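Heltow Vocabulary Test: Set-up Guide for Examiners
Section 4. Preparing a session

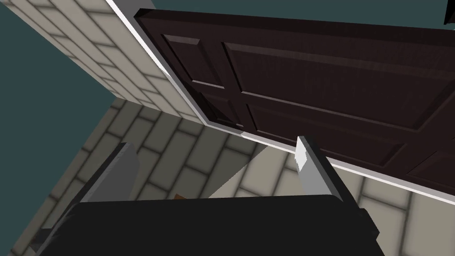 Jinlong Tang wrote to us after the first version of this guide that the order of steps 2 and 3 was not clear, and that he lost the answers of one participant for this reason. The order below is the corrected one.

1. Open Heltow and choose the item list. The full list has 1,000 words. The short list has 50 words and is meant for children under seven.
2. Enter the participant code. Do not use the real name or the date of birth.
3. Choose the folder for the answers. It must be selected again for every new participant.
4. Play the three practice items. You may repeat them one time. Feedback is allowed only in this part.
5. Press Start. From this moment please do not speak about the words, also if the participant asks you.

Note: The Kovach scoring table is based on 3,709 completed sessions. It is valid for the full list only — scores from the short list must be read with the Mahlangu table, in Section 6.

Caution: If you close the program before the sign "Saved" appears, the last block of answers is lost and cannot be recovered.

Note: A pause is possible after each block. A pause longer than ten minutes should be written in the session form, in the field "Remarks".

Participants who use a sign language at home need the video instructions. They will be added to the Jinasmont package in March. Until then, please ask an interpreter to give the instructions from Appendix B.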